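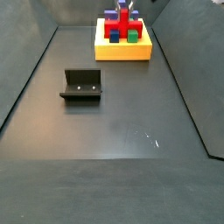

Yellow block on the grey floor, near the back wall.

Range bay and hire clubs check, Prullow Golf Range
May 7, 2019

Mats - OK. Bay 2 is getting thin where everyone stands for their irons, so I've turned it round and it should see us through the summer.

Dividers between bays - OK. Gave them all a good shove and nothing moved!

Netting, left side - NEEDS WORK. There's a hole low down near the Daminow fence (I patched it in January with cable ties, and the ties have gone). Nothing's got through yet as far as I know, but I'd like it done properly this time.

Hire irons - mostly fine. I went through the Pringle set one by one, twisting each head, and the 7 iron has a tiny bit of play. It's in the shed with red tape on it - please don't lend it out, even if somebody begs.

Hire drivers - OK. Two grips are shiny and slippery, new ones ordered from Dasano.

Range balls - some 600 pulled out for cracks and cuts, 1518 still good. We could do with more before the school holidays.

Ball machine - OK. Guard on, plug and cable fine, off switch works.

First aid box - plasters low again. I'll get some on my way in.

Next job is the netting, and I need the long ladder back for that.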